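3. Caractérisation du gisement textile et essais de tri

3.1 Périmètre de l'étude

Le projet porte sur la réutilisation de chutes de maille issues de la confection. L'atelier partenaire, Trulodar, conserve ses chutes de coupe en sacs non triés, ensuite repris par la plateforme de Skudstead. L'objectif est de déterminer si un tri par couleur et par armure, réalisé avant l'effilochage, permet de supprimer l'étape de teinture du fil recyclé.

Le lot étudié comprend 3752 pièces, prélevées en avril. Les pièces dont la plus petite dimension est inférieure à 6 cm ont été écartées au préalable : leur longueur de fibre après effilochage est trop faible pour la filature cardée. Elles relèvent du rembourrage ou du feutre aiguilleté, deux débouchés non traités ici.

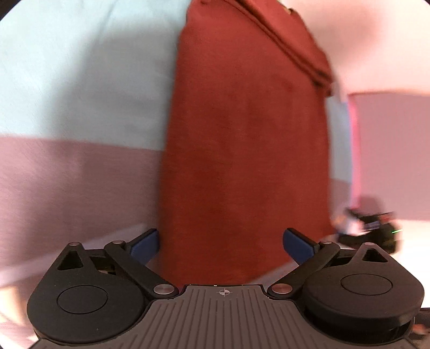

Chaque pièce retenue est pesée, puis affectée à une classe de couleur et à une classe d'armure (jersey, côte, interlock, molleton). La composition est relevée sur la fiche matière du rouleau d'origine lorsque celle-ci est disponible. Dans le cas contraire, la pièce est classée « indéterminée » et exclue du calcul de rendement. Cette règle a conduit à retirer 317 pièces du lot, principalement des jerseys fins. Le biais introduit n'a pas été corrigé.

3.2 Cas des assemblages multicolores

Les chutes simples ne posent pas de difficulté particulière. Les rebuts déjà assemblés, en revanche, doivent être décousus avant le tri, ce qui augmente fortement le temps opératoire. Deux options ont été comparées : le découpage au ras des coutures, rapide mais générateur de pertes, et le décousage complet, plus lent, qui préserve la surface utile.
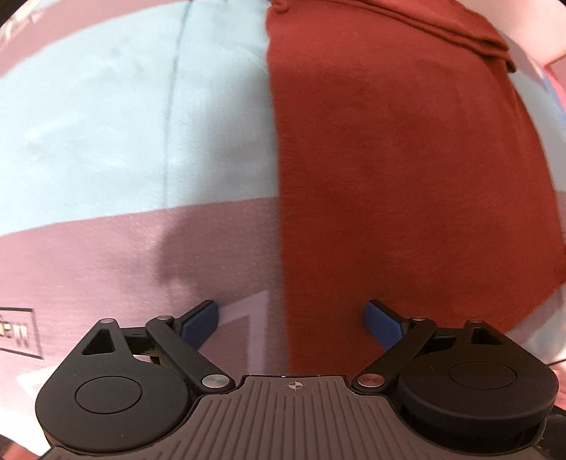 Le choix entre les deux options dépend du rapport entre la longueur de couture et la surface des panneaux. Plus les panneaux sont larges, plus le découpage se justifie — la perte le long de la couture devient alors négligeable. Le contraste des teintes intervient également. Un assemblage réunissant un brun-rouge, un bleu clair et un rose poudré ne peut pas être effiloché en l'état si l'on vise un fil de couleur stable : le brun-rouge, même minoritaire, déplace la teinte du mélange. Un assemblage de tons voisins peut au contraire être traité sans séparation.

3.3 Limites

Les essais d'effilochage ont été menés sur la ligne pilote Bowen, avec 2 réglages de vitesse seulement. L'influence de l'humidité ambiante n'a pas été mesurée. Par ailleurs, la classe « molleton » regroupe des grattés et des non grattés, dont le comportement à l'ouverture diffère — une subdivision serait souhaitable avant toute extrapolation au gisement de Susotberg, où cette matière domine.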